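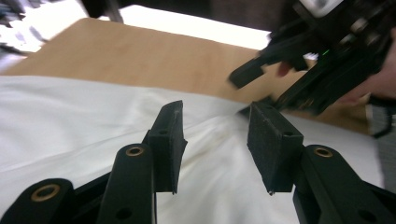 Garment Folding Sessions: Call for Participants

Drunero is looking for adults to fold laundered clothing and flat textiles at a table, in paid sessions at our Jiltthorpe site. The work is part of the Skivport folding study, which compares folding methods for light fabrics that do not hold a crease well. Sessions run on weekdays through the end of November.

Applications are open as of October 23, 2023 and are reviewed in the order received.

What the work is

Each participant works alone at one table. Items are brought to the table one at a time, unfolded. The participant lays the item flat, smooths it, folds it to the size on the instruction card, and places it on the stack. The item is then shaken out and the next one is started.

The study set has 1092 items in it. No participant handles all of them. A normal session covers a part of one category, and the category is assigned on arrival. Requests for a certain category cannot be met.

Categories

Category A: plain white cloths, napkins and dish towels. Two or three folds per item. Corners must meet before the second fold.

Category B: T-shirts and long-sleeved shirts. Sleeves are folded in first, then the sides, then the hem is brought up to the collar.

Category C: dresses and tops with elastic, gathers or smocking. These take the longest. The elastic pulls the fabric in, so the part above and the part below the gathers have to be flattened separately before the sides are brought in. Do not stretch the gathered part to make the edges line up. A finished item in this category may be thicker in the middle than at the ends, and that is accepted.

Category D: pants and shorts. Matched leg to leg, seat tucked, then folded in thirds.

Baby clothes, fitted sheets and underwear are not in the set.

The work table

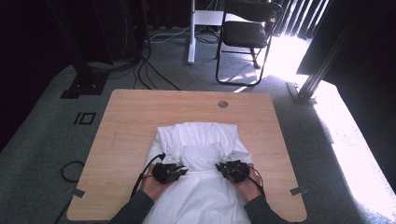 Category C item laid out on the folding table.

Tables have a light wooden top with rounded corners and stand on carpet. The small gray tape strips on the near edge of the tabletop are position marks. Leave them where they are, and tell the session lead if one comes loose. Please keep bags, coats and drinks off the table and away from the cables on the floor. There are hooks and a shelf by the door.

Table height is fixed during a session. If the height does not suit you, say so before the first item and you will be moved to another table or given another date.

Session format

Check-in and instruction card: 15 minutes
Practice items, not scored: 20 minutes
First folding block: 50 minutes
Break: 15 minutes
Second folding block: 50 minutes
Feedback form: 10 minutes

Participants are asked to complete 5 sessions. They do not have to be on consecutive days, but no more than one can be booked per day. A session that is stopped early by the participant is paid for the time worked and does not count toward the total.

How folds are checked

A fold passes if the outer edges are within the lines on the card, no sleeve, strap or tie is showing, and the item can be lifted from the stack without opening. Small wrinkles are not counted against you. Pressing the item hard with the palm to set a crease is not allowed, as the cloths and garments are reused across the study.

Speed is recorded but has no effect on pay. Most people slow down in the second block, and the schedule allows for it.

Requirements

18 years of age or older
Able to stand at a table for 50 minutes at a time
Able to use both hands together, including a steady pinch grip
Normal or corrected vision at arm's length
Able to read a one-page instruction card in English
No known reaction to cotton, elastic or unscented laundry detergent

Experience in a laundry, hotel, clothing store or tailoring shop is useful for Category C but is not required. Left-handed participants are welcome and should note this on the application.

Please come with short, clean nails. Rings, bracelets and watches should be taken off before the first block. Long sleeves are fine if they fit closely at the wrist.

Pay

$200 on completion of all five sessions, paid by bank transfer within ten working days. Partial completion is paid per session at an equal share of the full amount. Parking at the site is free. Travel is not reimbursed.

Location

Onyeka Building, ground floor, Jiltthorpe. Use the side entrance. The folding room is the second door on the left and can be reached without stairs.

How to apply

Send your name, a daytime phone number, the weekdays you are free, and whether you prefer mornings or afternoons. State your dominant hand and any textile or laundry work you have done, in one or two lines. A resume is not needed.

Applications go to Nnamdi Nnaji, session coordinator, through the contact form on the Drunero site. Select "Skivport folding study" as the subject. Applicants who are accepted get a list of open dates by email and should confirm their first date within two working days, after which the slot is released.

People who took part in the spring towel trial may apply again.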